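October, late, kitchen table

Came home with my neck stiff from looking down at the bag all day. I want to get this written before Estela's summary goes around tomorrow, because I know what her summary will say and I want my own version in my own handwriting first.

We had the Cekico controller on both arms from the morning on. The salesman's claim, which everybody at work now repeats as if it were weather, is that it "feels" contact sooner than the Humcombe box and so the fingers stop squeezing before they do harm. Fine. I'd like that to be true. I have been promised it by two other companies since I started at Ojeda and both times I ended up with a drawer full of adapters.

The job is the lunch bag again. Open it by the ring on the zipper, put the food in, close it. Pavithra picked it back in the summer because it has everything a gripper hates: cloth that gives, a strap that gets in the way, a zipper that wants to be pulled along its own line and no other, and then a bread roll, which you can flatten without meaning to. I was against it at the time. I thought it was a stunt for visitors. I've come around on that much. A block tells you very little about a controller and a zipper tells you plenty.

What I haven't come around on is the way we're comparing. The Humcombe runs were done with the old fingers. The Cekico runs are being done with the Pumetti fingers, because those arrived the same week and Afaf had already bolted them on. So we've changed two things at once and we're about to hand the credit to one of them. I said so at the morning meeting. Estela said the fingers "shouldn't matter that much at this stage." I wrote that down. I'd like to know at which stage the part that touches the bag begins to matter.

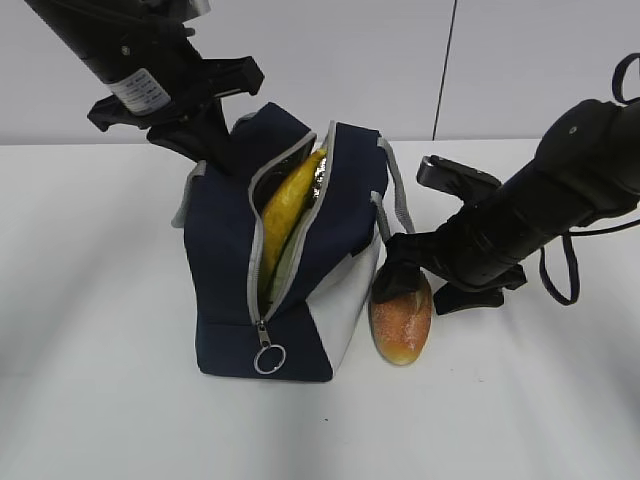
Milagros had the log open on the other screen and was marking each run pass or fail with nothing in between. I asked her to add a column for damage and she did, without arguing, bless her. Then we had to decide what damage is. I say a roll that has been pressed enough to keep the shape of the finger is damaged. Estela says if you'd still eat it, it's a pass. By that rule I've got a sink full of passes here at home.

Some of it was better, I'll put that down too. The roll pickups on the new box were gentler than what I remember from September. The fingers came in, slowed, closed, and there was none of that second little bite the Humcombe does when it thinks it has missed. I watched for it on every run before lunch. I saw it once, and Afaf thinks that one was her fault for leaving a setting over from the day before. So, gentler. Whether it's gentler because of the clever box or because the Pumetti tips are a different shape, I couldn't tell you, and neither could anyone in the room, which didn't stop anyone.

Lunch was the lentil thing from the fridge. Ximena Olivares called in the middle of it to ask if we had "a number" for her. She has to say something to the people upstairs. I told her we had 11 runs that I would stand behind and a good many more that I wouldn't. She asked what was wrong with the others. I said different bread. She laughed, but it's so: we ran out of the small rolls and Milagros went down to the corner and came back with softer ones. I threw those runs out of my own tally. Estela has left them in hers.

I should write down the zipper business properly, since it's the part I'll want later.

The ring is the only good handle on that bag. The pull tab by itself is too small and lies too close to the cloth. With the ring you have something to take hold of, but it's round and it swings, so the finger has to come down beside it and trap it, and if you trap it off to one side you end up pulling across the track when you meant to pull along it. Meanwhile the other hand has to hold the bag still. On the Humcombe we used to let the holding hand squeeze as hard as it liked. On the Cekico it wants to share the load between the two arms, so when one pulls, the other is supposed to answer. That's the feature. It's page one of the brochure. 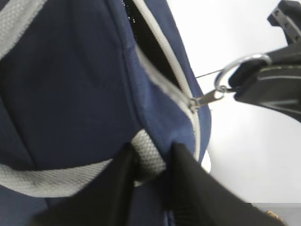

It did answer, mostly. What bothers me is the delay. When the slider sticks, the pulling arm leans harder, and the holding arm leans back a moment afterward, and in between the whole bag takes a small step across the table. You can hear it. Pavithra says it's within tolerance. I asked whose. She said theirs. The tolerance is in the Cekico manual, the Cekico manual was written by Cekico, and I don't see why it should get a vote.

She did go and look at the timing afterward, I'll be fair. She pulled the record for one of the sticky runs and laid it next to one of the old ones. The old box had no delay to speak of because it wasn't trying to be clever, it just held on. So what we've bought is a controller that reacts late to a problem the stupid one never had. Then again the stupid one left creases in the cloth that I was still smoothing out with my thumb the next morning. I go back and forth. Pavithra's view is that the delay can be tuned down. Maybe. "Can be tuned" has cost me more evenings than any other three words in this job.

The strap is worse than the zipper, if you ask me, and it isn't in the test sheet at all. If the holding fingers pick up strap along with cloth, the grip reads as firm, because it is firm, only it's firm on the wrong thing. The box has no idea. It reports a happy number and we all nod. I asked Afaf whether the wrist camera could be used to check what's between the fingers before the other arm starts to pull. She said it could, if someone wrote it, and looked at me. So I suppose that's my November.

Afternoon went to closing. Closing is harder than opening and always was. The arms have to hold the top in shape so the two sides of the track run straight, and cloth doesn't care to be held in shape. Afaf moved the left one lower on the bag, which I thought was a mistake and told her. It gave a cleaner run than anything I'd set up. I don't mind being wrong about that. I mind that I can't say why it worked, and if I can't say why, I don't get to use it on the next bag.
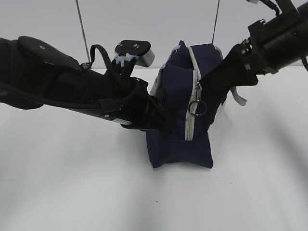

Book 4, p. 268

Continuing over the page, it's past ten and the tea's gone cold.

We argued about the sample size before we went home. Estela wants to stop when the log reaches 100 and call it. I asked her how many of those would be with the softer rolls, how many with Afaf's leftover setting, and how many with the left arm up high where I had it versus down low where she had it. Milagros went through and sorted them while we stood there. By the time she was finished there were four little piles and none of them was big enough to say anything with. Estela said the total was still the total. I said the total of what? I was sharper than I needed to be, and I'll say so to her tomorrow. I'm not taking back the question.

What I proposed, for the record, so I can't pretend later that I only complained:

Old fingers on the new box, same rolls from the same bakery, left arm low.
Pumetti fingers on the old box, same again.
Only then the pairing we've been running.
Strap tucked behind for half of each, left hanging for the other half.

Pavithra did the sum in her head and said it's almost 80 more runs before we'd have anything to compare, plus changing the fingers over twice, and the changeover is the part everybody hates because of those tiny screws. She's right. It's a dull three days. But the loan on the Cekico box ends next week and after that it's either an invoice or a return label, and I'd like to have sent it back, or kept it, for a reason I could explain to Ximena without waving my hands.

Nothing decided. Estela's going to "think about it overnight," so she'll have sent the summary by eight.

My guess, for what a guess is worth in a diary: the fingers are doing more than half of the good work, the box is doing some, and the sharing between the arms will be fine on stiff things and a nuisance on soft ones. I'd have the Pumetti set tomorrow with my own money. The controller I'd want to see on a day when the salesman's cable tidy has come undone and the bread is stale.

Bring the small driver from home, the one at work is chewed up. Rolls before eight, and get them all from the same tray. Call Mom back.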